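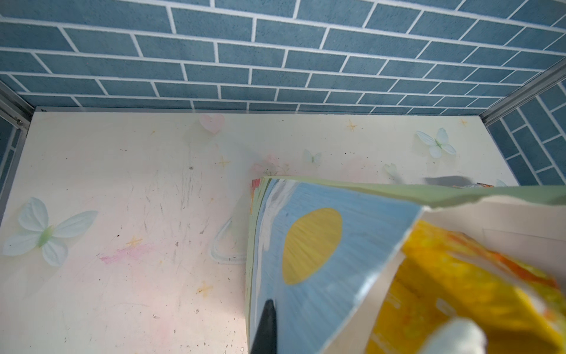

Last revised: 20 April 2022

Chapter 3: Dating Pottery Figurines
Reading time: 3 minutes

Collectors date a figurine chiefly by its base mark. The Lundgren works changed its mark each December - a help to the modern buyer.

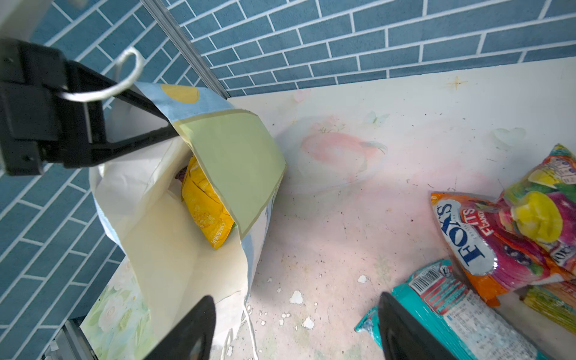 Fig. 3.1 Paper bag with cord handle

Roughly 2,000 models are recorded, 475 of them unsigned.
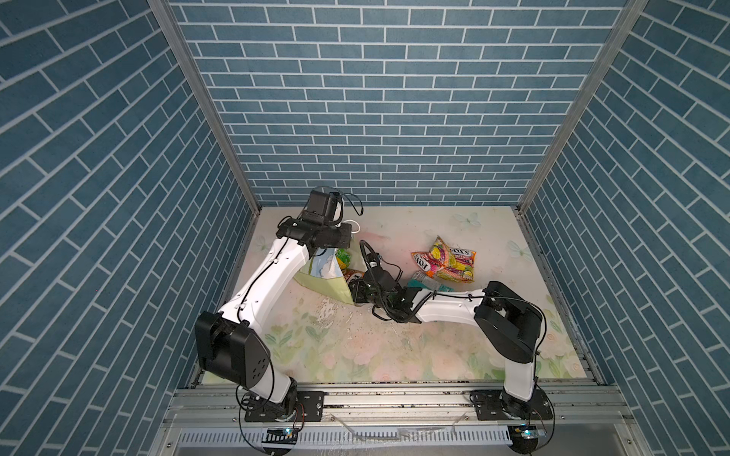 Fig. 3.2 Brick and rose patterns

Comments
Gudrun Ljungberg: Is Brudura covered later?
Wimow: Yes, page 40.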